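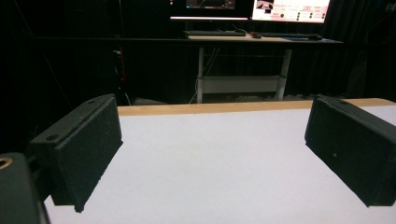

From: Mitra Ansari
To: tindine-users
Date: 22 December 2022
Subject: Re: Makcombe visit, questions on the handheld setup

Cosimo, replies inline. I've trimmed the part about parking and badges, which the front office will answer separately.

> On the list Cosimo Marchetti wrote:
> We have 13 people signed up for the Makcombe demo, mostly
> from the assembly side. Few of them have seen the handheld
> grippers in use. Can you say in advance what the bench
> looks like and whether they will be working or watching?

Both. Each visitor gets one turn at the bench, 10 minutes, including the time to settle the hands. The rest watch from outside the rails. Please ask them to stay off the cables under the rear table. At the June open day one got pulled and we lost the session that was running.

The operator is seated and holds one gripper per hand. There is no arm attached. The hand supplies the motion and the trigger supplies the grip. The part on the bench for this round is a power strip, on the white board. We picked it for the buttons: they are small, low, and the same color as the housing, so people have to place the fingertip with some care.
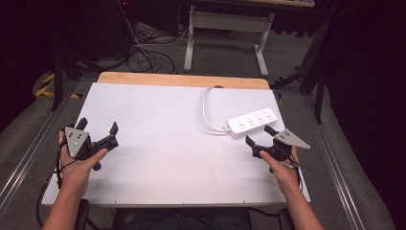
Bench position, both grippers in hand, power strip on the board.

> Does the operator use both hands for the button task? Our
> people will assume one hand holds and the other presses.

Your people are right for most attempts. The protocol leaves it open. If the strip slides, the second gripper should come in as a stop against the housing. We ask that it not be used to lift the strip by the cord. The cord is stiff enough to drag the strip off its start position, and then the attempt has to be thrown out.

> What counts as a valid press? Open fingers or closed?

Closed. With the fingers apart you get two contact points and the button tilts. Bring the fingertips together first, move over the button, then go down. The common error among new operators is to close on the way down, which puts the contact to one side. A second error is resting the tips on the housing between two buttons and reading that as contact. From the seated position it looks close enough. From the gripper view the gap is plain. 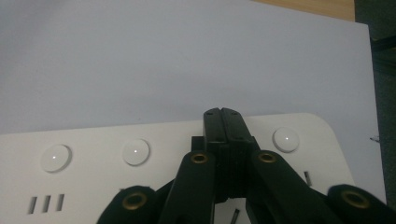 Gripper view, fingers closed, tips between two of the buttons.

> How much data do you have on this task, and can we have it?

864 attempts logged, of which almost 700 passed review. The rejects are mainly start position errors and operators who began before the start tone. You can have the reviewed set. The rejects I would like to keep here until Zarei has finished relabeling them — he is using a different split between slip and miss, and two versions in circulation would be a nuisance.

> Last one. Some of us would like to bring our own parts.

Fine, within limits. Nothing that has to be plugged in, nothing with liquid in it, and nothing wider than the open fingers if you expect it to be picked up. Thin flat parts are poor candidates on the bare board. The finger pads are flat and the lower edge needs something to get under. Put them on a block or leave them home.

Send me the part list ahead of the visit with outside dimensions in mm. Drawings are not needed.

One open item from my side: I still need to know how many of your group are left-handed. It does not change the hardware but it changes the order I run people in.

Mitra

--
tindine-users mailing list
To leave the list, send a blank message with "unsubscribe" in the subject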